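Laundry task, teleop notebook
Saturday, start 9:40

Present: me, Jummai Adebisi in the morning, Octavian Rusu from after lunch.

Goal for the day was 50 usable demonstrations of the unload task plus a first try at the carry. We got the unloads. The carry is less good, see further down.

Setup. Same corner of the room as last time. Head camera re-mounted on Friday's bracket and checked against the calibration board before we started, both eyes fine. Gloves: the left one drifts at the thumb after a long session, so I re-zeroed it at every change of operator. Jummai's hands are smaller than mine and the finger mapping has to be rescaled for her. The profile is saved under her name now, please use it and don't edit it. If you want to experiment, make a copy.

Software is the Stundau branch with the wrist filter turned down. The filter was hiding a small lag that the operator then corrects for without knowing it, and the correction ends up in the data. With less filtering the arms look more nervous but the recorded actions line up better with what the hand does. Octavian doesn't like the look of it. I think we keep it until we have trained on both.

Morning, unload. The operator starts with both hands up and clear of the machine, reaches into the drum with one hand, closes on the cloth, pulls it out past the rim, lets go over the basket. One garment per episode to begin with. Jummai did the first 18 without a stop. Her way is to go in low, let the fingers rest on the cloth and then close slowly. Mine is faster and I miss more. When I miss I tend to stab a second time at the same spot, and this is exactly the sort of thing the policy picked up in July, so I threw out my early ones and copied her.

Notes on what to keep and what to discard:

Keep a missed grasp if the operator backs off, looks again and gets it on the next try. We want recoveries.

Discard anything where the knuckles hit the rim hard enough to trip the current limit. It tripped on four episodes, all of them mine.

Discard anything where the operator stops to think for a long time with the hand in the drum. The pause gets learned. If you need to think, pull out first and cut the episode.

Keep the ones where a sleeve hangs out over the rim and has to be fetched separately.

Small cloth at the back of the drum is still the hard case. The operator can't see past the back of the robot's hand in the head view, and works from the wrist view, which is dark. Drativberg have quoted for a ring light that fits around the wrist, delivery time unclear. Until then I would put the cloth toward the front for half the episodes and be plain in the labels about which half.

Break 12:30. Motors at the shoulder were warm, so we left the power off for the whole break.

Afternoon, carry. Octavian on the gloves. Both hands take the basket by its short sides, lift, hold level, step the base back, turn. The trouble is that the two arms don't agree about height. The operator feels nothing through the gloves, so if one hand comes up a little faster the basket tips and the operator only sees it late. Holding the two sides the same way helps. Octavian often ends with one hand low on its side and the other up at the rim, and it works for him, but I doubt a policy will make sense of it if the next person does it the other way round.
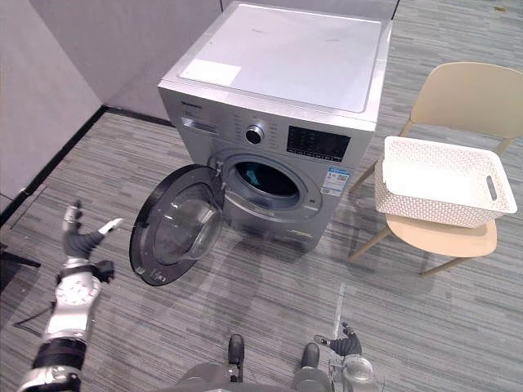
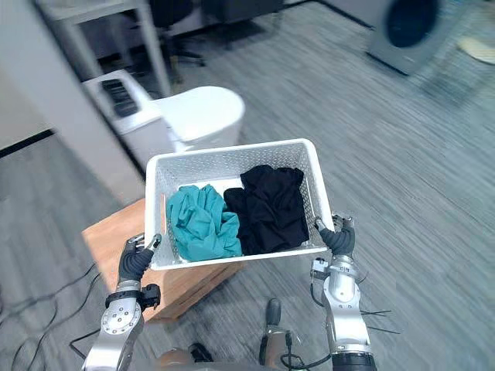
We tried coupling the arms in software, so that after a button press the right hand follows the left at a fixed distance. Lifting gets much easier. Setting down gets worse – with the coupling on there is no way to ease one side onto a surface first. For now: coupling off, slower lift, limit on vertical speed set to 80 mm per second. Octavian says he can live with it.

We also lost part of the afternoon to a timestamp problem. The right wrist stream was running behind the others and the viewer doesn't show it. I found it only by clapping the robot's hands together and stepping through. Fixed by restarting the recorder, cause unknown. Do the clap at the start of every batch from now on and write the offset in the sheet.

Count at the end of the day: unload 50 kept. Carry, too few to train on, but enough to look at. Target for the unload set is still 200 before we send anything to the Fendness machine for training.

To do:
Replay the kept unloads at half speed and check the drops.
Ask Hirose for two spare fingertips, left hand.
Rewrite the carry instructions so that both hands go to the rim. Octavian to try it first.
Tape down the cables on the left before the base moves any further than it did today.

Stopped 17:50, power off, gloves on charge.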